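Jendora legt Stempelfarben neu auf: Pigmentkissen ab April wieder im Handel

Der Bastelbedarf-Anbieter Jendora bringt seine Pigmentkissen zurück in den Fachhandel. Die kleinen Stempelkissen waren im vergangenen Jahr aus dem Programm genommen worden, nachdem der bisherige Abfüller die Produktion eingestellt hatte. Ab April sollen sie wieder lieferbar sein, zunächst in 20 Farben. Abgefüllt wird jetzt bei Clamen, einem Betrieb, der bisher vor allem Tinten für Füllfederhalter und Kalligrafie hergestellt hat.

Bei vielen Kartenbastlerinnen und Kartenbastlern galten die alten Kissen als Standard für helle Motive auf dunklem Karton. Die Farbe deckt stark, trocknet langsam und lässt sich deshalb gut mit Embossingpulver bestreuen und mit dem Heißluftföhn verschmelzen. Nach dem Auslaufen der Reihe waren Restbestände auf Tauschbörsen zum Teil deutlich über dem früheren Ladenpreis angeboten worden. Vor allem Weiß, Elfenbein und der Ton »Schiefer« waren kaum noch zu bekommen.

Nach Angaben von Jendora wurde die Rezeptur nur an einer Stelle geändert. Der frühere Feuchthalter ist durch einen anderen ersetzt worden, der nach Firmenangaben weniger riecht. Die Deckkraft soll gleich geblieben sein. Auf sehr glattem, gestrichenem Papier verlängert sich die Trockenzeit etwas, auf normalem Kartenkarton macht sich die Änderung laut Hersteller nicht bemerkbar. Wer ohne Embossing arbeitet, sollte bedruckte Karten trotzdem über Nacht liegen lassen, bevor sie in einen Umschlag kommen.

Vor der Freigabe ließ das Unternehmen die neuen Kissen von 100 Testerinnen und Testern ausprobieren. Sie erhielten jeweils drei Farben und einen Fragebogen, in dem es um Abdruck, Trocknung und Reinigung der Stempel ging. Kritik gab es vor allem am Deckel, der sich in der ersten Fassung schwer öffnen ließ und bei einigen Kissen am Schwamm streifte. Das Gehäuse wurde daraufhin um eine Griffkante ergänzt und innen etwas höher gebaut. Es passt weiterhin in die gängigen Aufbewahrungsregale für quadratische Kissen, lässt sich aber nicht mehr mit den alten Exemplaren stapeln.

Die Farbnamen bleiben weitgehend erhalten. Neu hinzugekommen sind »Rhabarber«, »Moosgrund« und »Nebel«. Entfallen sind zwei Metallictöne, deren Partikel sich nach längerer Lagerung im Schwamm abgesetzt hatten. Sie sollen zu einem späteren Zeitpunkt in einer eigenen Reihe erscheinen. Einen Termin dafür gibt es noch nicht. Nachfüllfläschchen sind für alle neuen Farben vorgesehen, kommen allerdings einige Wochen nach den Kissen in die Läden. Mit den alten Nachfüllern sollten die neuen Kissen nicht gemischt werden, heißt es in der Händlerinformation. Restfläschchen können für alte Kissen weiter verwendet werden.

Zum Start gibt es außerdem eine Sonderausgabe in einer Blechdose. Sie enthält sechs Kissen, einen Block mit dunklem Karton und einen Klarsichtstempelsatz mit Schriftzügen in deutscher Sprache, darunter Glückwünsche zu Geburt, Umzug und Ruhestand sowie zwei schlicht gehaltene Beileidstexte. Die Auflage liegt bei 3000 Dosen und wird nicht nachproduziert. Eine Bestellung ist ausschließlich über Fachgeschäfte möglich, der eigene Onlineshop von Jendora führt nur die Einzelkissen. Vorbestellungen nehmen die Geschäfte nach eigenem Ermessen entgegen.

Beliefert werden zunächst 523 Geschäfte in Deutschland, Österreich und der Schweiz. Den Vertrieb übernimmt der Großhändler Akinola, der bereits die Papierblöcke und Stanzformen der Marke ausliefert. Kleinere Läden können die Farben einzeln bestellen und müssen kein komplettes Sortiment abnehmen. Das war bei der alten Reihe anders und hatte dazu geführt, dass manche Geschäfte nur die Grundfarben eines anderen Herstellers führten.
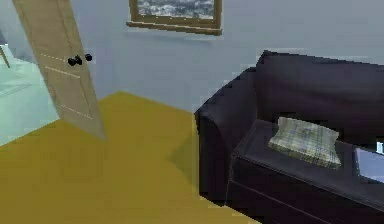

Für die Reinigung der Stempel empfiehlt Jendora lauwarmes Wasser und ein fusselfreies Tuch. Bei Gummistempeln auf Holzblock soll das Tuch nur leicht angefeuchtet werden, damit sich der Schaumstoff zwischen Gummi und Holz nicht löst. Lösungsmittelhaltige Reiniger sind nicht nötig und können Klarsichtstempel auf Dauer trüben oder klebrig machen. Eingetrocknete Reste lassen sich mit dem Stempelreiniger »Virex« entfernen, den das Unternehmen unverändert im Programm behält. Leichte Verfärbungen bei dunklen Farben sind normal und beeinflussen den nächsten Abdruck nicht.

Aufbewahrt werden sollten die Kissen liegend und geschlossen, nicht auf der Heizung und nicht in der Sonne. Wer eines länger nicht benutzt hat, kann es einige Stunden kopfüber lagern, damit die Farbe wieder an die Oberfläche steigt. Erst wenn der Abdruck danach noch blass ist, lohnt sich das Nachfüllen. Dabei reichen wenige Tropfen, die mit der Rückseite eines Löffels verteilt werden.

Farbkarten zum Selbststempeln liegen ab dem Verkaufsstart in den teilnehmenden Geschäften aus. Sie haben für jede Farbe ein helles und ein dunkles Feld, sodass sich die Wirkung auf beiden Untergründen vergleichen lässt. Eine Druckvorlage der Karte will Jendora zusätzlich auf der eigenen Website bereitstellen. Mehrere Läden haben für die ersten Verkaufstage Vorführungen angekündigt, bei denen die Kissen mit verschiedenen Papieren und Pulvern ausprobiert werden können. Termine und Anmeldung laufen über die Geschäfte selbst. Eigenes Papier darf in der Regel mitgebracht werden.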